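The Second Bend at Illville

Leonidas Psarras was fifty-eight years old when he bought the motorcycle again. I say again, as it was the same one. He had sold it at thirty-one, to pay for a roof, and for twenty-seven years he knew where it was, in the barn of a dentist, under a blanket. When the dentist died, the daughter telephoned him. She said her father had written his name on a paper and put the paper under the seat.

It was a Fasis, a single cylinder, 493 cc, and even when new it was not a fast machine. The frame was too soft. In the long corners it moved under the rider like a fish in the hand. The young men who raced it in those years said you did not steer a Fasis, you made a suggestion to it.

He brought it home in December and worked on it through the winter. The engine number ended in 2,327, and he remembered this number better than the birthday of his brother. His wife came sometimes to the door of the garage with her coat over her shoulders, and looked, and went back inside. She had been at Illville the day he fell. She did not forbid anything. She only asked one evening if the brakes were also as old as the rest, and he told her that the brakes were older.

The meeting for old machines was in spring. There were 11 starters in his class, and most of them had white hair. The exception was a tall young woman called Mbwambo, who rode an Index twin that had belonged to her grandfather. She had never seen the track before. On the first morning she walked it alone on foot, very slowly, and in the second bend she stopped for a long time and put her palm on the asphalt.

Leonidas watched her from the wall. He had intended to say nothing, but his mouth opened by itself.

"There is a bump," he called. "You don't see it. You find it when you are already leaning."

"Where?"

He climbed over the wall, which took him longer than he liked, and showed her. The bump was smaller than he remembered. Or perhaps they had repaired it and he was showing her a piece of ordinary road. She thanked him anyway, and marked the place with a bit of chalk from her pocket.
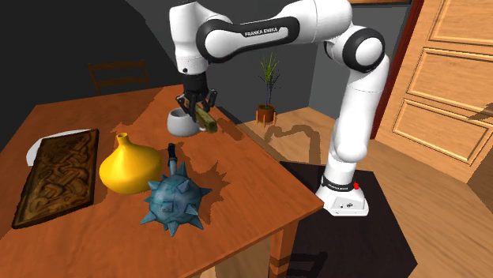

"How do you take a bend like this one if the bike will not stay still?" she asked.

"You do your braking early, while the bike is upright, and then you hold a little gas all the way through, and you keep your hands soft so it can shake without you."

She repeated it quietly, the way one repeats a street name in a foreign city.

In the race he made a bad start. The Fasis coughed and went last into the first bend, behind a man on a machine which smoked so much that Leonidas had to guess the road. But the engine cleared its throat and began to pull, and on the straight he lay down on the tank and heard again the flat hard noise that he had been hearing in his sleep since he was thirty-one. He passed the smoking one. He passed two others who were talking to each other with their hands, like people in a café.

Mbwambo was in front, with a big distance. He could see her only when the track turned back on itself. Each lap he looked for her in the second bend. The Index shook its head there, and her hands stayed soft, and she went through.

On the last lap it was his turn. He braked early. He held a little gas. The rear wheel stepped out, perhaps from the bump and perhaps from something else, and for a moment he had all the time in the world. He saw the wall, and the people on it, and among them a coat he knew. Then the tire found the road and the Fasis went on, weaving, in its own opinion of the direction.

He finished seventh. In the paddock he could not remove his gloves, so strongly his fingers were trembling, and his wife pulled them off for him one finger at a time.

"You went wide," she said.

"A little."

"You were always going wide there."

The young woman came over with her helmet under the arm. She had won, but she did not speak about it. She wanted to know what was the gearing on the Fasis, and if he would be here again in autumn. Leonidas looked at his wife. She was folding the gloves together, and she put them in the pocket of her own coat.

"He needs new brakes first," his wife said.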